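Getberg Owners Board > Livus (all years) > Charging and Electrical

Thread: Livus EV drops to a lower charge rate at public stations, anyone else?

kyeoh_livus
Picked up a used Livus wagon in October, the battery version with the bigger pack. At home it charges fine overnight. At fast chargers it starts strong and then falls way down after a few minutes and stays there. I've tried three stations, two different networks. Same thing each time. State of charge was low on all of them, so it isn't the normal slowdown near full.

The dealer says no codes and wants $300 just to look at it again. Before I pay that, has anyone had this?

Kartini

rajuarif
What was the weather like and how far did you drive first? The Livus does not warm its own pack unless you enter the charger as a destination in the built-in nav. If you use your phone for directions the car has no idea you're going to charge. My wife's did this all last winter until we figured it out.

kyeoh_livus
Cold, but not freezing. I was using my phone for directions. I'll try the built-in nav next time. One of those stops was after two hours on the interstate, though, so the pack should have been warm by then.

tuhumury_h
Two hours at highway speed doesn't warm it as much as you'd think. But "starts strong and then drops" doesn't sound like a cold pack to me. A cold pack starts slow and gets better. Yours is going the wrong way. I'd look at the charge port.

There's a temperature sensor behind the DC pins. If the pins are dirty or a connection is a little loose, the port heats up under load and the car cuts the rate to protect itself. It won't set a code unless it gets hot enough to stop completely.

rajuarif
I don't agree that cold packs always start slow. Ours would start at a decent number and then settle lower. The first reading on the screen is what the station is offering, not what the car is taking.

tuhumury_h
On the older software, yes. Since the update the screen shows what the car is taking. Kartini, which version are you on? Settings, Vehicle, About.

kyeoh_livus
It says 4.1. I don't know if that's before or after.

tuhumury_h
After. So the number you're seeing is real.

yoga_r
Adding my experience. 2020 Livus, 59,000 miles, had the exact same thing. Starts high, drops inside five minutes, stays low. Mine was the port harness. The early cars had a harness from Sotum where the crimp on the positive side wasn't always done well. The later ones are better.

I used to work at a plant that did body and battery tray work (not for Livus, a different company) and I can tell you a crimp can look perfect and still be bad. We pulled samples every shift and you would get one that let go way under spec with nothing wrong you could see from the outside. So "the tech looked at it and it's fine" does not mean much unless they measured it.
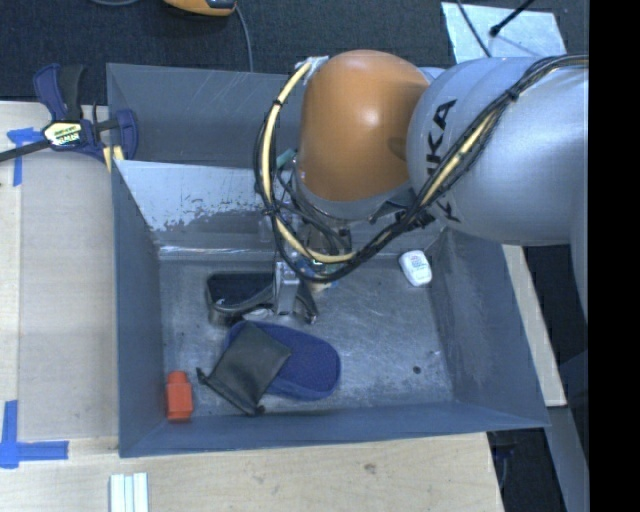
What you want is a voltage drop test across the harness while the car is charging. It takes a tech maybe half an hour with the right adapter. If the dealer only plugged in a scan tool and read codes, they haven't tested anything.

Yoga Rondonuwu

kyeoh_livus
That's useful, thank you. What did the repair cost you?

yoga_r
$2,585 out the door, parts and labor. Most of that was the harness. I got $1,000 of it back from Getberg customer care after two phone calls. I was out of warranty by then. If you're still inside the high voltage warranty you should pay nothing.

farah_p
Please check the warranty booklet before counting on that. The high voltage warranty covers the pack, the drive unit and the onboard charger. On my car the port and its harness were listed under the basic warranty, which is shorter. I argued this with two dealers and lost both times.

yoga_r
Depends on the year. They moved it in the later booklets.

farah_p
Mine is a later booklet. I have it in front of me. "Charge inlet assembly" is under basic coverage.

yoga_r
Then I stand corrected for your year. I was told different on the phone, but I don't have it in writing.

hrytsenko_fan
You could skip the dealer. Hrytsenko Auto Electric does high voltage work and they did my inlet for a lot less than the number above. They ship the part in, so plan on the car being gone a few days. Call first, they don't answer email.

tuhumury_h
I wouldn't go to an independent until she knows if it's covered. If an outside shop opens up the inlet and then there's a claim later, the dealer will point at the outside shop.

hrytsenko_fan
They can point all they want. They'd have to show the outside work caused the problem.

tuhumury_h
True on paper. In practice you're the one without a car while you argue about it.

rajuarif
Still think she should try the nav first. It's free.

kyeoh_livus
I will. I have a trip coming up and I'll put the station in the car's nav and see what happens. Also going to look at the pins with a flashlight tonight. Anything I should be looking for?

tuhumury_h
Any browning on the plastic around the two big pins, or one pin duller than the other. Look only. Don't stick anything in there and don't spray contact cleaner in it.

kyeoh_livus
Update, 19 November 2022. Used the built-in nav for 40 minutes before the stop and the screen showed the battery warming message. Started strong, then dropped after six minutes, same as before. So it isn't the preheating. There's a light brown mark on the plastic next to the left pin.

Booked at a different dealer, and I asked for the voltage drop test by name. The service writer wrote it on the ticket.

rajuarif
OK, I was wrong on this one. Good luck with it.

farah_p
Take a photo of that brown mark before you hand the car over, and get a copy of the ticket with the test written on it. Which booklet do you have, by the way? The print code is on the back cover.

kyeoh_livus
Booklet wasn't in the glove box when I bought it. I'll ask for one when I drop the car off.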